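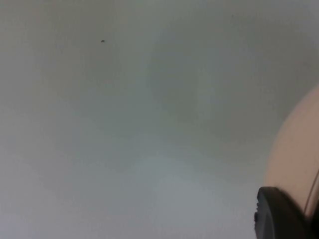
Keeping white surfaces white

Updated 2026-05-06

Been meaning to type these up since February. Mostly for painted walls, white tables and cabinet fronts. Quick notes, no particular order.

Before you start

Dust first. Always. Wet cloth on a dusty wall = gray streaks and you'll be there all evening. Dry microfiber, top to bottom, shake it out the window.

Two buckets if you've got them. One soapy, one plain. Change the plain one when it looks like tea.

White or undyed cloths only. I used a red dishcloth once on a damp wall. Pink smear, had to repaint that bit.

Scuffs on walls

Try a pencil eraser first, the white kind. Gets shoe marks and most chair marks. Brush the crumbs off, don't rub them in.

Melamine sponge next – barely damp, hardly any pressure. It's a fine sandpaper really. On flat paint it leaves a shiny patch you will see every time the sun comes in. Test behind a door.

Crayon: a dab of plain dish soap on a warm cloth, small circles. Toothpaste works too but then you're cleaning up toothpaste.

Grease near the stove: dish soap and warm water, leave it on a minute, wipe, rinse, dry. I keep a spray bottle mixed up, just a squirt of soap topped up with water. Label it!! Mine sat next to the plant mister for a week.

Touching up paint

Stir the can longer than you think. Then stir again. Old paint settles and the first brushful comes out the wrong white.

Small foam roller for anything bigger than a thumbprint. Brush marks show on a rolled wall.

Feather the edges out. Nearly dry roller for the last pass.

Write the color name and the room on the lid and also on a bit of tape inside the closet door. Lids get swapped. Ours is Hornilow in the hall and I only know that becuase of the tape.

White tabletops

Wipe spills right away – coffee, curry, beet, anything with turmeric. Turmeric especially. If it's stained already, paste of baking soda and water, 10 minutes, wipe off gently. Don't scrub or you'll dull it.

Ballpoint: rubbing alcohol on a cotton ball, dab, turn the cotton, dab again. Rinse after. Skip this on painted wood, it lifts the paint.

No bleach powder. No steel wool. No green scrubby side of the sponge, even for "just that one spot."

Felt pads under lamps and anything ceramic. The Plutitholm pads are OK, the cheap ones slide off in hot weather and leave glue. (Glue: cooking oil, wait, wipe, then soap.)

Dry it after. Hard water leaves rings, and on white you only see them from the side so you think it's clean and it isn't.
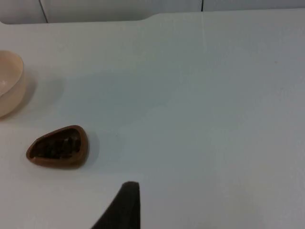

Seams and joins

Old soft toothbrush, soapy water, run it along the line, follow with a dry cloth over a butter knife. Gets the gunk out without soaking the edge.

Don't spray straight at a join. Spray the cloth. Water gets in and the edges swell up, no fixing that.

Crumbs down the back of a table – pull it out and vacuum with the crevice tool. A strip of card works if you can't move it.

Cabinet fronts

Around the handles is the worst. Take the handles off twice a year, put the screws in a cup, wash properly.

Yellowing on old plastic trim probably won't come off. Tried everything. Ended up replacing two strips with Zamemico ones, they're a hair brighter then the rest but fine.

Magic erasers in bulk are cheaper, cut them in half, they fall apart at the same speed either way.

Wash cloths hot, no fabric softener. Softener makes them smear.

Still looking for something that gets candle soot off a ceiling. Dry soot sponge got most of it.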